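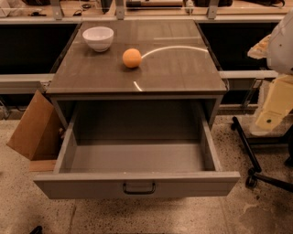

Cabinet with the drawer open, bowl and orange on top.

Relbridge Hand-Guide Kit
Teach and teleoperation add-on for single-arm and two-arm mobile bases

Overview
The Hand-Guide Kit lets an operator show a robot a task in one of two ways. In Lead mode the arm goes slack enough to be moved by hand, and the controller stores the joint path as you go. In Remote mode the operator works from a pair of Festura leader handles while watching the head view on a monitor. Both modes write the same file type, so demonstrations from either one can be mixed in a training set.

Most customers start with short household tasks: pick up a piece of fruit, put it in a bowl or a drawer, close the drawer. These are harder to teach than they sound. A round object rolls if the fingers meet it off center, and a glossy top makes the rolling worse. Remote mode has a fine-motion pedal for this — hold it down and hand travel is scaled to a quarter at the gripper. 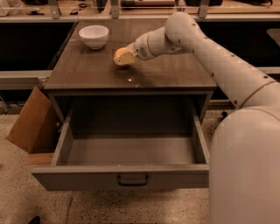

Grip force can be capped before recording starts. For fruit and other soft items we suggest starting at level 2 and going up one step at a time. The cap is saved with the demonstration and applied again on playback.

What's in the box
Leader handles, left and right
Fine-motion pedal
Siltlow control box with power supply
Emergency stop on a 17 ft cable
Mounting plate and hardware
Printed setup guide

Specifications
Recording rate: adjustable, set in the Teach panel
Control box weight: 8 lb
Continuous recording: about 18 hours on the internal drive
Connection: wired Ethernet only
Operator training: not included

Before you order
The kit does not fit arms with the older Ochoa wrist. Check the label on the wrist section or send us the serial number. Units ordered before April need a firmware update, free of charge, for the pedal to work.

Keep the cabinet or table in the same spot between takes if you plan to use plain playback. Playback repeats the stored path and does not look for the object. For training a policy, move things a little from take to take.

Questions about fit or lead time go to Tonantzin Huerta in sales. For setup help, ask for Kiran Lodhi.

Page updated 12th November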